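3. Materials and Methods

3.1 Setting

The study took place in the customer records department of Motau, a mid-sized parts distributor whose main office is in Clastcombe. Staff in this department handle returns, warranty claims and supplier disputes. Most of the work is done seated at a screen, with short trips to a shared printer and a filing area. The department moved into its current space two years before the study, and the desks, chairs and lighting were all bought new at that time. This was useful for our purposes, as differences in the age and condition of furniture have made earlier office studies hard to interpret.

Employees at Motau do not have assigned desks. They choose a place on arrival and keep it for the day. The company calls this arrangement open seating, and we use the same term in this paper. A small number of employees have a medical note that entitles them to a fixed desk and chair. They were not asked to take part.

Permission to run the study was given by the site manager and by the works council. The council asked that no individual results be passed to supervisors, and we agreed to this in writing. Results were returned to the company only as department totals.

3.2 Participants

Employees were invited by a notice on the department's internal page and by a short talk given by the second author, Marwan Salameh, at a staff meeting in March. To be included, a person had to work at least four days a week on site, have no fixed desk, and have had no back or neck surgery. A total of 20 people enrolled. One person changed departments in the second week, and her data were kept up to that point and then treated as missing.

Participants were paid their normal wage for time spent on questionnaires. No other payment was made. They were told that the study concerned comfort and adjustment habits at work. They were not told that we were mainly interested in whether people readjust a chair that someone else has used, since we expected that knowing this would change what they did.

3.3 Chairs

All chairs in the department were the same model, with a mesh back, a padded seat and two armrests. Seat height is set by a gas lift with a lever under the right side of the seat. Armrest height is set by a button on the outer side of each armrest support. The tilt tension knob sits under the front of the seat and needs several full turns to produce a change that a user can feel. In interviews, many participants said they had never touched this knob, and two did not know it was there.

Before the study began, Igor Szulc inspected each chair and replaced worn casters and one faulty gas lift. He also placed a small paper scale on the column of each chair so that seat height could be read in steps of one centimeter. The scales faced the rear and were printed in gray to make them less noticeable. None of the participants mentioned them in the closing interview.
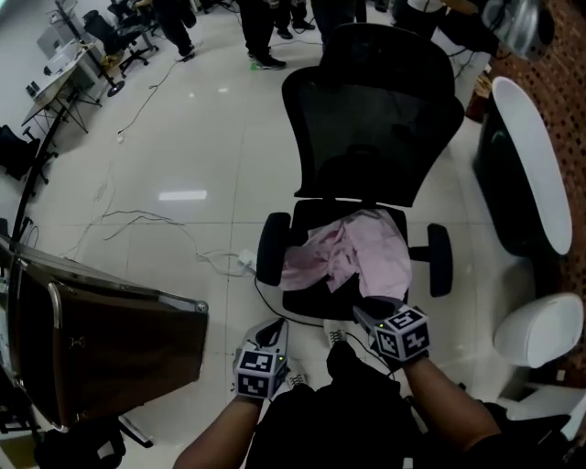
Personal additions were allowed throughout. Some people bring a cushion, a folded towel or a garment to sit on or lean against, and earlier work suggests that banning such items leads people to use them less openly and then to report lower comfort. We asked participants to note any item they added, along with the reason. The most common reasons were a seat that felt too firm, a seat that felt cold in the morning, and dislike of sitting directly on a surface used by other people. The last of these had not been included in our first version of the form. It was added after the pilot, when participants wrote it in the margin.

We did not try to correct seat height readings for the thickness of added items. A soft item flattens under body weight, and the amount depends on how it is folded and where the person sits. Attempts to measure this in the pilot gave values that changed each time the person stood up.

3.4 Procedure

The study ran for 14 weeks and was divided into three phases. In the first phase nothing was changed. In the second phase, a card with adjustment instructions was attached to each desk. The card used four line drawings and no more than one sentence of text for each. In the third phase the cards stayed in place and participants also attended one short session, led by Teodor Zieliński, in which they practiced each adjustment on a spare chair in the meeting room.

Chair settings were recorded twice a day. The first reading was taken before the earliest staff arrived and the second after the last person left. The difference between the two readings was taken as evidence that an adjustment had been made. This method misses adjustments that are later undone, and it cannot show how many changes a person made in a day. We considered fitting sensors to the chairs but decided against it. The works council had concerns about continuous monitoring, and sensors on a shared chair would also have recorded people who had not agreed to take part.

Cleaning staff sometimes moved chairs in the evening. For this reason each chair carried a number under the seat, and participants wrote the number of their chair on a form each morning along with their desk. Forms without a chair number were excluded from the analysis of settings but kept for the analysis of comfort.

Participants filled in a comfort form at the end of each workday. It asked for a rating of the seat, the back support and the armrests, each on a scale from 1 to 5, where 1 meant very uncomfortable and 5 meant very comfortable. A free text field followed. The form was taken from the Kitport office survey with two changes. We removed an item on footrests, which were not in use at the site, and we replaced the word "lumbar" with "lower back" after pilot participants asked what it meant.

3.5 Interviews

Each participant was interviewed once, in the final two weeks. Interviews were held in a small room away from the department and were carried out by Jerome Calimlim, who had not been involved in recording chair settings. He asked participants to describe what they did from the moment they reached a desk until they began work. He then asked what they would change about the chair if they could change one thing. Interviews were audio recorded and transcribed with names removed.

Two of the authors read all transcripts separately and marked each passage that referred to adjusting, avoiding or adding something to a chair. They then met to compare their marks. Where they disagreed, the passage was read again in full and discussed until they settled on a label. A small number of passages could not be settled and were left out of the tables, though we quote from them in Section 5 where they help to explain a result.

3.6 Analysis

We compared the share of workdays with at least one recorded adjustment across the three phases. A mixed model was used with phase as a fixed effect and participant as a random effect. Body height was included as a covariate, as taller and shorter people are more likely to find a chair at an unsuitable height. Comfort ratings were treated as ordered categories. We did not combine the three ratings into one score, because back support and armrest ratings moved in different directions in the pilot.

More than 600 comfort forms were available for analysis. Forms handed in the following morning were accepted, but forms handed in later than that were not. Missing ratings were left as missing, and no values were filled in by estimate.

The analysis plan was written by Jannik Rieger and filed with the department office before the first reading was taken. One change was made to it later. We had planned to compare desks near the windows with desks in the center of the room, but blinds were repaired partway through the second phase and the two areas could no longer be compared in the way we had intended. The planned comparison is therefore not reported.

Figure 2. Shared office chair of the type described in Section 3.3, with mesh backrest and two armrests. A pale pink cloth lies on the seat.

3.7 Pilot

A pilot was run with five employees of Olszewski, a smaller firm in the same business park that also uses open seating. It lasted two weeks and was used to test the forms and the paper height scales. The scales were first placed on the side of the column, where they rubbed against trouser legs and became hard to read. Moving them to the rear solved this. Pilot data are not included in any of the results that follow.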